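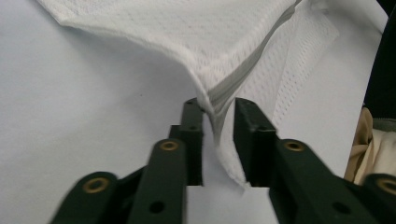
White cloth with the tiny pinholes, pinched up into a ridge.

I have been having a bit of a clear-out of the cloth drawer and it has taken over my whole week. You know the drawer. Everybody I know has one, and ours had got to the point where you had to press the contents down with one hand and shut it with the other, fast, before it all sprang back up!

So on February 19, 2018 I tipped the lot out and started folding. The nice thick tea towels were easy, they practically fold themselves. The flimsy white ones with all the little holes in are another story. I do love them for windows (I'll get to that) but they will not lie flat. You smooth one edge down and the corner curls up again, you pinch the middle to lift it and the whole thing gathers into a point like a badly made tent, and by then the next layer has come along for the ride.

My mum folded everything in thirds. I tried thirds. Then I tried rolling, which Colleen Hiebert swears by, and I got 8 of them standing in a row in an old Gridlow biscuit tin looking very smart indeed, until I took one out and the rest fell over. Rolling is fine if you never plan on cleaning anything.

What works for me is laying the cloth on the table, picking it up by the middle and giving it one loose twist. Just the one. Then tuck the tail underneath and pop it in the tin with the pinched bit facing up, so it's easy to grab. It isn't neat, and Oisín says it looks like a tin of meringues, but I've been doing it since January and the drawer shuts.

The windows, then. Two cloths, one damp and one dry, warm water with a splash of vinegar, top to bottom. I used to do it with newspaper and ended up with black fingers and grey smears on the paintwork. The thin cloths leave much less fluff than a tea towel, though I wouldn't wring them too hard because the ends start to fray and then you're picking threads off the glass.

I threw away six that were past saving and kept the rest. Next up is the drawer underneath, with the string, the takeaway menus and a key that doesn't fit anything in this house. I've opened it once and shut it again.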